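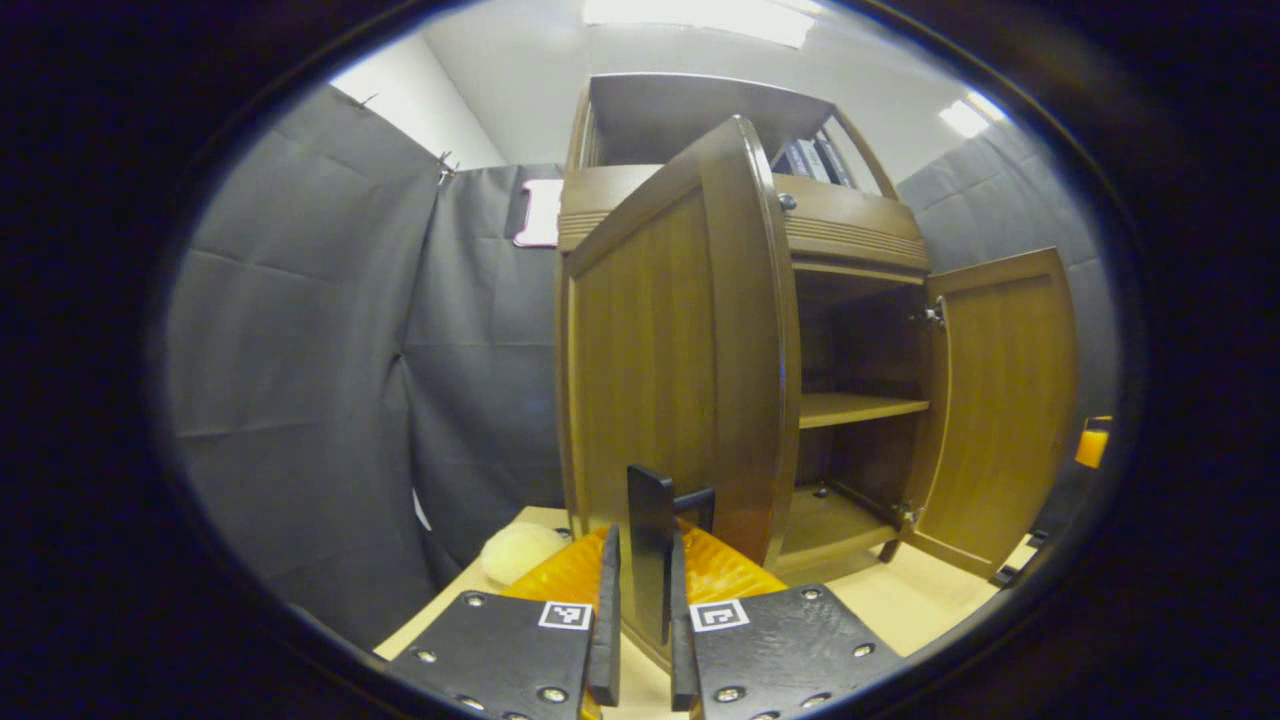
## 4. Doors, drawer and shelf: fitting, adjusting and getting on with them

By this point your Fodov cabinet should be upright, level and no longer the subject of argument. If it is lying on its back, return to section 3. If it is lying on its front, return to section 3 and bring a friend.

You will need the small screwdriver from the Kandeo fittings bag, a soft cloth, and the remains of your patience. The fittings bag is the one marked 632. There is a second bag, for the feet, and it looks exactly the same.

### 4.1 Hanging the doors

1. Lay both doors face down on a blanket. The raised panel is on the inner face as well as the outer, so check the hinge cut-outs before deciding which way round you are.
2. Start with the left door. Offer it up to the side of the cabinet in the fully open position and drive each hinge screw in by half its length.
3. Check that the door swings. If it swings, tighten the screws. If it droops, loosen everything and begin step 2 again, lifting from underneath.
4. Repeat with the right door.
5. Fit the upright handle to the left door, using the two short screws. The long ones will come out through the front and you will have to live with them.
6. Close both doors gently. A thin, even gap should run down the middle.

> **Note:** The edges of the doors are bowed. They are meant to be. Please don't try to correct this with a plane, as one customer in the Fludness area did, with great care and over most of an evening.

If the gap is wider at the top than at the bottom, turn the upper hinge screw a quarter turn clockwise and look again. If it is wider at the bottom, do the same with the lower hinge. If it's wider in both places, the floor has a view on the matter and you should pack the feet with the card discs supplied.

> **Caution:** Don't leave both doors open and then lean on them. They are doors. Keep children's fingers away from the hinge side while adjusting.

### 4.2 The inside shelf

1. Push the 8 shelf pegs into the holes. Four hold the shelf; the spare four are for when you drop them.
2. Tilt the shelf, pass it through the opening at an angle and lower it on to the pegs.
3. Press down on each corner in turn. A click is good. A crack should be reported to us.

The middle position suits most households. It leaves room underneath for tall things and room on top for everything you meant to put somewhere else.

### 4.3 The drawer

1. Screw the round knob to the drawer front by hand. Stop when it stops.
2. With the grooved band along the bottom edge, slide the drawer in over the lower compartment.
3. Open and close it a few times. Stiffness in December or any other damp month is normal, and a rub of candle wax along the runners will see to it.

There is a single wide drawer because the designer, Ghiță, believed that two drawers only encourage people to lose things twice.

### 4.4 Loading the top shelf

The open shelf at the top is the part visitors see, so it tends to be filled first and thought about last. Wipe it down and let it dry before you put anything on it.

1. Stand books at one end, upright, hard against the inner side wall. Spines outward, unless you have something to hide.
2. Put small items towards the middle. A pump bottle belongs here, where you can reach the top of it without knocking the books about.
3. Leave a bit of bare wood. You will fill it within the week, but it's nice to have had. 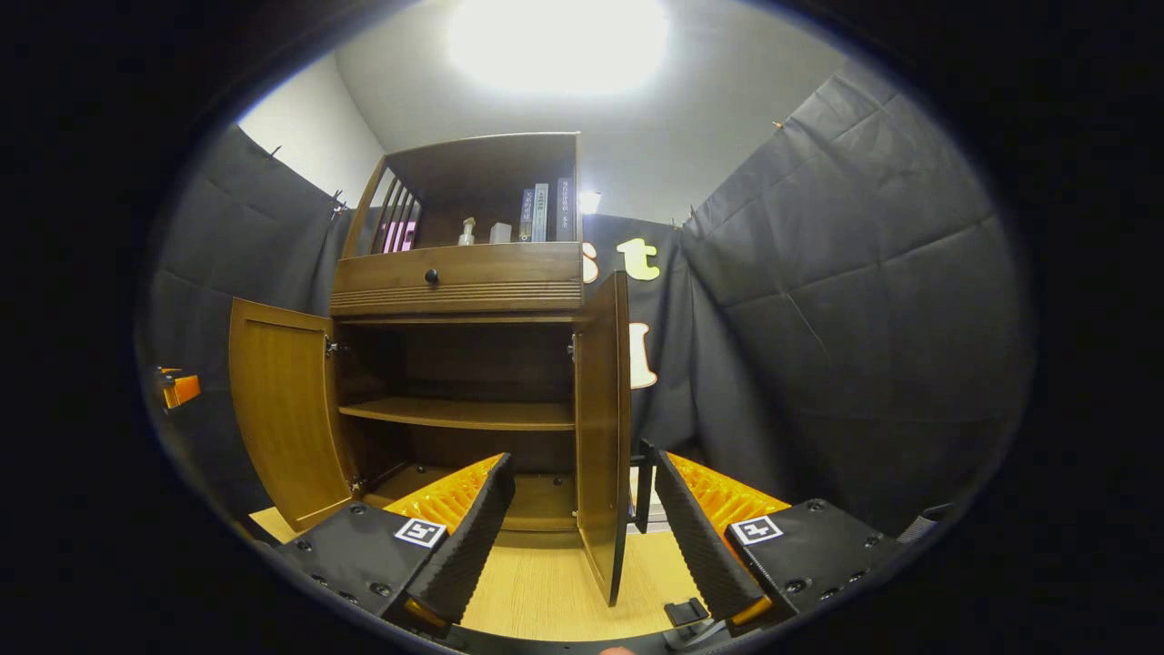 Three or four books will hold one another up if you keep them close together. A longer row wants a bookend at the open side, or it will lie down slowly during the night and frighten the cat. Avoid pushing anything against the spindles: they are there to look pleasant and to let light through, and they make poor bookends.

> **Caution:** Bottles drip. Stand them on a saucer or a folded cloth, and mop up spills straight away. The honey finish forgives most things but it remembers hand lotion.

### 4.5 Care in the first month

- Retighten the hinge screws after almost 200 openings, or when the doors begin to sound cross.
- Keep the cabinet 70 cm from any radiator.
- Dust the spindles with a dry paintbrush. A cloth will catch on every one of them.
- Polish the outside only. Polish inside the compartment transfers to whatever you keep there, which is unfortunate for biscuits.

Loose knobs and stiff catches are dealt with in section 5. Missing pegs are usually under the blanket from step 1.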